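Wanted: people with ordinary homes and a bit of patience (paid, part-time, no robot knowledge needed)

Posted Sunday, June 1, 2025

Hello! I look after recording for Skesteo, a small project that teaches robots to handle cloth, and I'm after new people for our summer round. We've got money for 10 homes. If you own a bed, a drawer and some clothes, please keep reading.

First, the work. You get a hand-held gripper, which is a pair of robot fingers on a grip that you hold and squeeze yourself. It has a camera on it. You use it to do small household jobs with clothes and bedding: folding a jumper, turning a sleeve the right way out, laying a coat flat, pulling a pillowcase straight. The camera records what the fingers do, and each go becomes one example for the learning system. We call them takes. A take can be over in less than a minute or it can drag on for five if the garment is feeling awkward (fitted sheets, I'm looking at you).

We need 1550 takes by the end of November, split across everybody, so nobody is chained to a laundry pile. The last round gave us 197 usable ones of padded jackets and that was our weakest group by a mile. Padded things are hard! They puff back up, they slide, and the fingers grab the shell and miss the filling. So if you have puffer coats, quilted gilets, body warmers or those enormous dressing gowns that look like duvets, you go straight to the top of my list.

What you'd be doing, week by week

Two sessions a week, an hour and a half each, whenever suits you. Mornings, evenings, while the dinner's in, I don't mind. I send a short list of garments and moves on the Friday and you work through it in any order. You upload at the end of each session and I look through the takes myself, usually the next day. If something needs doing again I'll tell you which bit and why, and you still get paid for the first attempt.

The pay is 500 pounds for the full round, in two halves, one after your fourth week and one at the end. If you drop out early we pay for the weeks you've done. The kit comes by courier in a padded case and goes back the same way, at our cost.

Who I'm looking for

Anyone over 18 with steady hands and a free surface the size of a bed. Left-handers very welcome, we're badly short of you. You'll need broadband that can cope with big uploads, and everyone you live with has to be happy about the camera, because it will catch bits of the room while you're working. We ask each adult in the home to sign the consent form, and I won't send kit until they've all come back.

You don't need to be good at folding. I mean it. One of our best people folds towels like someone stuffing a letterbox, and the system has learned heaps from her.

Please don't redecorate for us either. I get asked this every single time. Patterned bedding is lovely, busy wallpaper is lovely, cushions and soft toys at the top of the bed can stay where they are. A system that has only ever seen a grey table in a lab goes to pieces when it meets a flowery quilt, and most real homes have a flowery quilt in them somewhere. What I do ask is that you put away post, bank letters and anything with an address on it before you start.

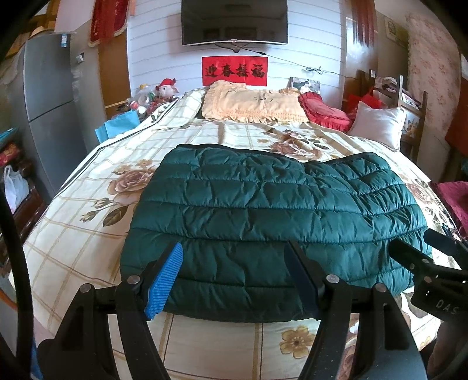 Can I ask how tightly you're meant to squeeze on a jacket like that? I did the Flunby towels round and kept getting told I was gripping too hard, but with a puffer I'd be worried about losing the hem altogether. — Stelmakh

Good question, and I should have put it in. Pinch the hem or the edge and squeeze only until the cloth moves with you, then stop. If it slips, let it slip and go in again — a slip followed by a second try is a perfectly good take and we keep those. What we can't use is anything where your other hand comes in to help, so keep that one out of the way until you've let go. Towels are much less forgiving because the loops catch on the pads, so don't carry the Flunby habits over too strictly.

How to apply

Use the form on the Vevetitz jobs board (search for Skesteo) and tell me three things: which hand you use, what sort of padded or quilted clothes you've got in the house, and which weeks you're away. No CV please. If you've recorded for another project, mention which one, but it won't count for or against you.

I'll ring everyone on the shortlist for a ten-minute chat, and then there's a paid practice session with the gripper before you commit to anything. Kit goes out in the order the consent forms come back. Questions can go in the comments under this post, and I check them most evenings after tea.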